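Notes on hand-held demonstration, second month

Posted in: robots, work

The Lavatow project has now used up most of my January, and I want to write down the procedure before it changes again. The task is opening and closing doors with a lever handle. The customer is Carrasco, who wants it for carts that move between rooms on one floor. My part is the demonstrations and the cleanup of what comes out of them. Pascual Palma does the training and the arm.

We started with remote control. The operator sat at a desk with a leader arm and moved the follower through the door at the Rillville shop. It worked in the sense that the door opened. The delay was small but the operator could not feel the latch, so every demonstration contained a pause at the bottom of the lever stroke while the person looked at the screen and decided whether it had let go. The policy learned the pause. It also learned a little upward correction that Renata Sosa makes with her wrist when she is unsure, which is in nearly all of her episodes and in none of mine.

In December we switched to hand-held grippers. The person carries the gripper to the door and does the task with their own arm, and the trajectory is recovered afterward from the wrist camera. The latch problem went away, as the hand feels the spring directly. Three other problems replaced it.

First, people are faster than the arm. A comfortable human pull on a lever takes well under a second, and the arm's joint limits do not allow that with the door's weight on the end. We now slow the trajectories down before training, but contact segments do not scale well, so operators are also asked to do the lever stroke on a slow count of two.

Second, people step. When a door swings toward you, you back up without thinking, and the gripper's path then includes a walk that a fixed arm cannot reproduce. For the cart this is acceptable because the base moves. For bench tests it is not, and those episodes get a separate tag.

Third, tracking. A blank wall or a large frosted panel gives the tracker very little to hold on to. Blinds are worse in a different way, with many identical edges at a regular pitch. The estimate can slip by one slat and look perfectly smooth while being wrong. 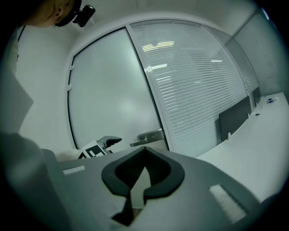

How many demonstrations does one door need?

For a single lever door with fixed lighting, our results stopped improving after 222 clean episodes. A new door with a similar handle took 37 more on top of the existing set.

The current total is 862 episodes, before filtering. Filtering is a script plus a person. The script rejects anything where the tracker lost its map or where the jaw width never changed. The person watches the rest at double speed and throws out the ones where the grip landed on the backplate, where the operator used a shoulder on the door, or where the start position is a copy of the previous start position. The last kind is the most common. After an hour everyone stands on the same spot, so Renata now calls out a different start before each take, and the spread is visibly better in the plots.

Calibration is done at the start of each session and again after lunch. Jaw width comes first: fully open, fully closed, hold each for a few seconds. Then the mapping pass, walking slowly with the gripper pointed at whatever has texture. I have stopped trying to save time on the mapping pass. Every bad Wednesday we have had can be traced to a short one.

Still open:

Left-hinged and right-hinged doors are in one training set. Pascual wants to split them. I would prefer to keep them together until the Borkstead doors are in, which are all left-hinged and would balance the numbers.

Recovery episodes. We have almost no data that begins with a missed grasp. I plan to record a batch where the first attempt slides off the lever on purpose and the second one holds.

Closing. The policy pushes the door and lets go early. My guess is that the demonstrations end when the operator relaxes, slightly before the latch clicks, and the trimming script then cuts a bit more. I will lengthen the tail in the trimming script and retrain before recording anything new.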